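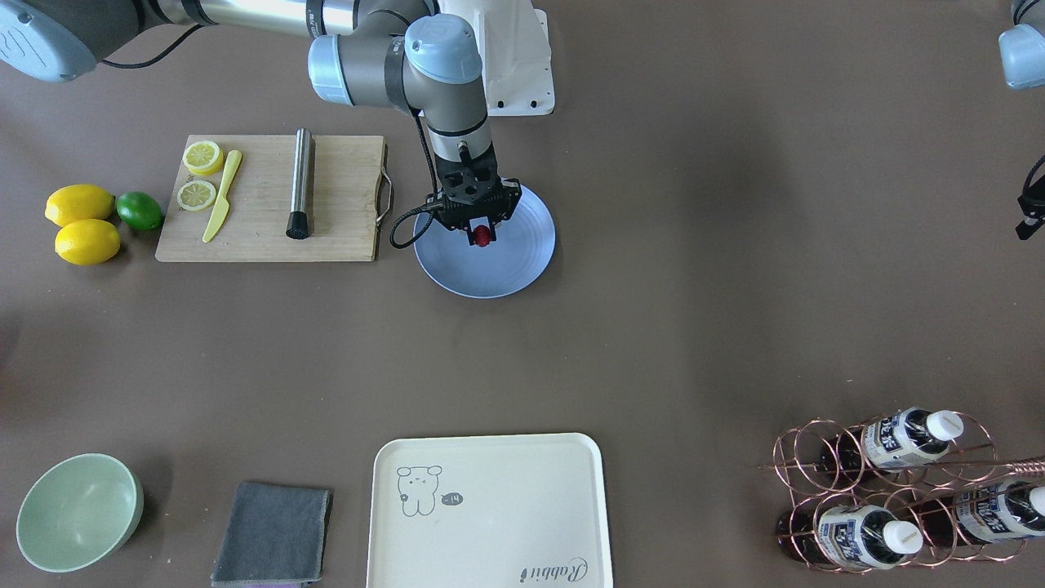
Cable day on the drinks cell

2020-04-07

Quick one, I have the bench until lunch and I've used most of it up already.

Right arm on the Umero cell was dropping its grip signal again. Not every time. 4 faults in 200 cycles, always with the wrist turned most of the way around, so my money was on the gripper cable and not the gripper. Swapped fingers last August for the same symptom and felt dumb after.

What I did, in order:

Hand on the e-stop, wrist jogged by hand through the whole turn. Watched the loop. It was pulling tight near the end and rubbing the mounting plate.

Backed the cable out of the clip, gave it more slack, re-clipped. Too much slack and it snags on the finger on the way down, ask me how I know.

Checked the plate screws. Two were loose. Two! Blue threadlocker, snug, marked with paint pen.

Re-taught the pick hight over the cutting board. The old one was from before the new brown paper went down and it was low.

Then small parts first, berry to plate, slow speed, 25 runs. Then the lemons and the lime, then full speed.
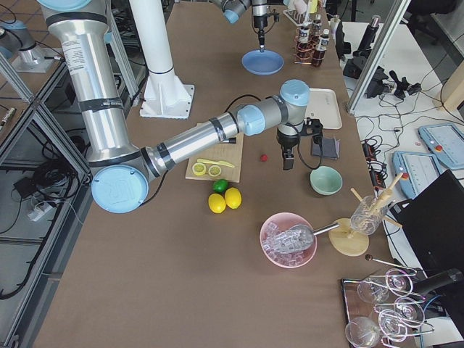
Both arms over the table, ice and glasses out, pendants off to the right.

Left arm got the short version. Wiped down, bolts checked, home position verified. Fine. It's always fine, that one.

Still to do: the floor cables by the power strip. Bad. I want them in a tray before anyone catches a foot. Halim sells one that fits the extrusion, Vemura has it cheaper but the lid pops off, had that at Platach and hated it.

Also need to write down the new pick heights somewhere that isnt my phone.

Leaving it to cycle for 48 hours with the log on. If the fault comes back I'll order a new cable and quit messing with clips. More when I know.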